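Kumdale Allotments: Frequently Asked Questions

Who may apply for a plot?

Any resident of Jollstead or Kumdale aged 18 or over may apply. Proof of address is required when a plot is offered, and should be no more than three months old. Only one plot may be held by each household.

How long is the waiting list?

Waiting times differ between the two sites. Plots at Kumdale tend to become free more often than those at Nseir Lane, where most tenants have stayed for many years. Applicants may put their names down for both sites and may turn down one offer without losing their place.

What sizes are available?

A full plot measures 300 square yards. Half plots are offered first to new tenants, who may ask for a full plot after two growing seasons. The Kumdale site also has a small number of raised beds for tenants who find digging difficult.

When is rent due?

Rent is charged yearly and invoices are sent in July. Payment should be made within 28 days. Tenants who have difficulty paying should write to the Allotments Officer, Fouad Majali, before the due date – late requests cannot always be met.

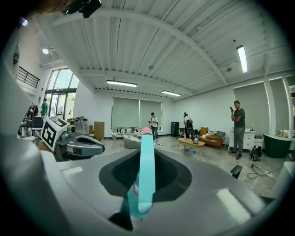
How is water supplied?

Mains water is provided through shared dip tanks, one for every six plots. Hoses may be used to fill a water butt but may not be left running or unattended. The supply is turned off over the winter to protect the pipes, and notice is placed on the site gates beforehand.

May I put up a shed or greenhouse?

One shed and one greenhouse are allowed on a full plot, with written consent. Tenants of half plots may have one or the other. Concrete bases are not permitted.

Are bonfires allowed?

Bonfires may be lit from November to the end of February only, after 4 pm. Household waste, treated timber and plastic must not be burned.

Can I keep hens or bees?

Up to six hens may be kept, but no cockerels. Beekeeping is limited to the marked area behind the Clesar Road gate and requires proof of insurance.

What happens if a plot is not looked after?

Plots are inspected twice a year. A tenant whose plot is overgrown will receive a letter allowing 30 days for improvement. If no work has been done by then, notice to quit may follow. Illness or bereavement will be taken into account where the office has been told.

How do I give up my plot?

Please write to Anas Kassab at the Jollstead office, giving the plot number and the date on which you wish to leave. Keys must be returned before any deposit is repaid.

Page last updated 28 January 2026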